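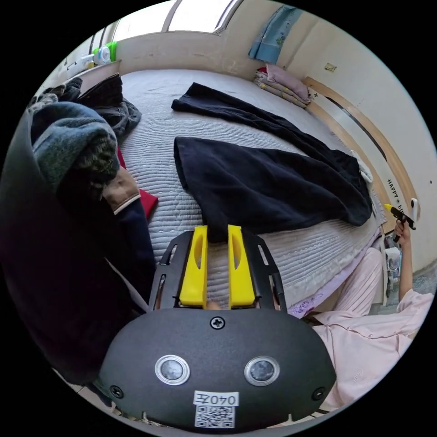

Cornorine mill open day: notes from a wet weekend in February

Writing this up quickly before I forget which floor was which. Went over to Erell for the mill open day, stayed a night at the Cervantes guesthouse, came back with flour in my ears and a bag of rye I have no plan for. Packed badly. Everything I took was black or near enough, and a flour mill is the worst place on earth for that. You've been told.

Getting there

Train to Iltier, then the 392 bus from outside the station. Don't believe the stop name on the timetable, it still says Brewery Lane and the brewery went years ago. Stand by the chemist. The driver knows. Single ticket, card only, and he does not like a rucksack on the seat.

Bus climbs for a good while, then drops down into Erell all at once and the mill is the first thing you see, on the left, right on the water. Got off one stop too late of course. Walked back in rain.

Check-in at the Cervantes wasn't till four but Jovita Zavala let me leave my bag in the hall and found me a cup of tea. Small room at the back, over the yard. Warm. Good bed, thin walls. Breakfast extra and worth it.

The mill

Doors at ten. Free, with a bucket for the roof fund. Groups of 12 because of the floors, so there's a wait, and the wait is in a shed with a heater and a trestle of buns. I've waited in worse places.

Our guide was Wojciech Sikora, who has worked there since leaving school and talks at a tremendous speed. I got maybe half. What I did get:

It's a watermill, but the wheel you see from the road isn't the one doing the work. That one is kept turning for show and for one pair of stones on the ground floor. The real milling is on steel rollers upstairs, run off the mains. A couple of people in the group were a bit let down by that. I wasn't, the rollers were the best bit.

You start at the top. Grain goes up in a bucket lift and comes down by gravity, floor by floor, so the tour follows it down. Top floor is cleaning. Sieves, a fan for the chaff, a magnet for nails and odd bits of metal. There's a jar of things the magnet has caught. Fencing staples mostly, a thimble, half a padlock.

Next floor down the grain gets damped and left to sit in the bins. Wojciech called it tempering. The bran goes tough and comes away in big flakes and the middle stays crumbly, so they part company easily. He had us bite a dry grain then a tempered one. Huge difference. My filling did not enjoy the dry one.

Then the rollers. Loud! You feel it in your knees. Pairs of them, fluted first and then smooth, each pair set a bit closer than the last. He opened a little hatch so we could put a hand in the stream and rub it between our fingers, gritty at the first break, like face powder by the last. He can tell which pair needs adjusting by feel alone and I beleive him.

Below that the sifters, big boxes hung on canes and swinging about in circles. Whole floor sways along. One man had to go and stand outside.

Ground floor is the old stones, and the bagging. The stones do the rye and the wholemeal. They're dressed by hand, meaning someone lifts off the top one with a crane and picks the grooves out again with a steel chisel. Marijke Hendriks was doing that on a spare stone by the door and let anyone have a go. I had a go. Harder than it looks, the pick skates off, and she has little blue specks in the backs of her hands from years of steel chips. She said you used to show your hands to the miller to get the work.

Asked her how long a stone takes. "Depends who's talking to me."

The talk

At two, in the chapel across the road, Rocío Meléndez on old wheats. Packed, standing at the back. She grows a few strips of tall stuff above the village and Cornorine mills it for her separately. Her slides wouldn't load so she did it with actual bundles of wheat passed along the pews, much better. Tall straw, long awns, some of it nearly black at the ear. Main points as far as my notes can be read:

- lower yield, always, don't let anyone tell you otherwise
- falls over in a wet summer
- good straw for thatch, and a thatcher in Iltier buys all of it
- flour takes less water than you expect so go slowly
- short knead, short prove, don't leave it and go out

Somebody asked about gluten and she was very patient. Somebody then asked the same again.

Evening

Back to the room to get cleaned up before supper. Flour in every seam, and brushing just pushes it in further. Damp cloth is the thing, or give up and hang it by the window overnight.

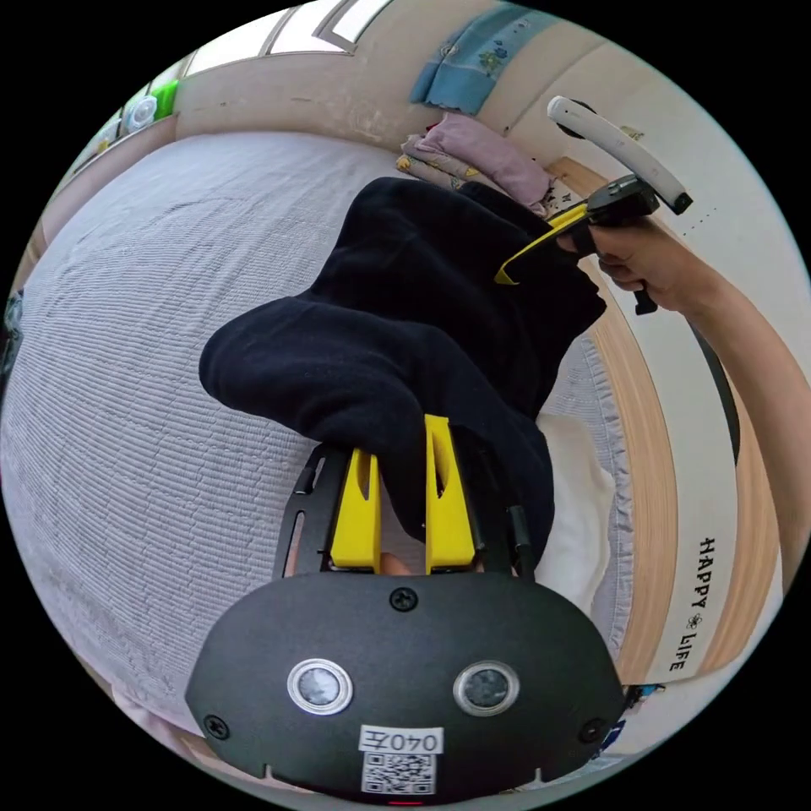 Dark navy, and no good at all for a mill.

Supper at the pub by the bridge, long tables, soup and the mill's own bread. Sat with Wenceslao Carrillo who runs a bakery in Iltier and had brought his two apprentices over for the day. He buys the stoneground for one loaf only and thinks most people who say they want wholemeal want brown. Strong views on tins. Told me my rye sits gummy because I cut it too soon and I should wait a full day. I've never once waited a full day.

Bread was very good. Soup was ok.

Shop and prices

Shop is in the old cart shed and takes cash or card. Small bags and sacks. I bought 2 bags, one strong white and one rye, plus a cotton flour bag I didn't need. They'd sold out of Rocío's wheat by noon so go there first, tour after. Bran is free if you bring a container, ask at the bagging end. There was a queue for it, mainly people with hens.

If you're going

Next one is in the autumn, they put the date up on the mill door and on the board at Iltier station. Book nothing, just turn up early. Ladders between floors are steep with rope rails, and bags have to be left downstairs. Ground floor and shop are fine for a pushchair or wheelchair, the rest isn't. Earplugs in a dish by the stairs, take them. Dogs not inside.

Wear something pale. Shoes with grip. The toilets are in the chapel, not the mill, and the chapel locks up at five.

Last bus back down leaves at ten past six from the bridge, and it does go on time. Room 352 on the Cervantes key fob made me laugh a bit, the place has one corridor. Will ask Jovita about it when I ring to book for the autumn.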